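4.2 Comparación de pinzas con la cámara de cabeza

1. Conecte el controlador Coreo y espere 5 segundos.
2. Monte la pinza Songate y ajuste la fuerza al nivel 2.
3. Cargue la referencia manual: botellas Harpic azules en el estante central.
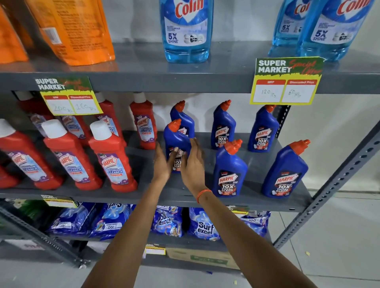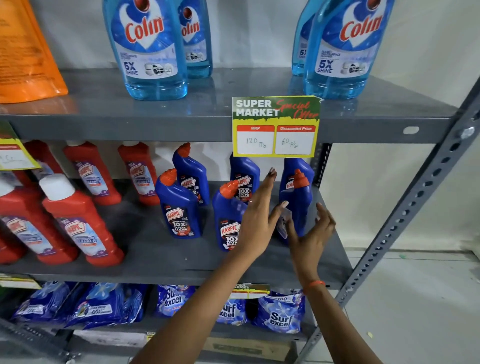 4. Repita el agarre con la pinza Caron, sin mover la cámara.
5. Guarde ambos registros con el mismo nombre de prueba.

Nota: el error 103 indica pérdida de calibración.

Precaución: no acerque las manos a la pinza con el brazo activo.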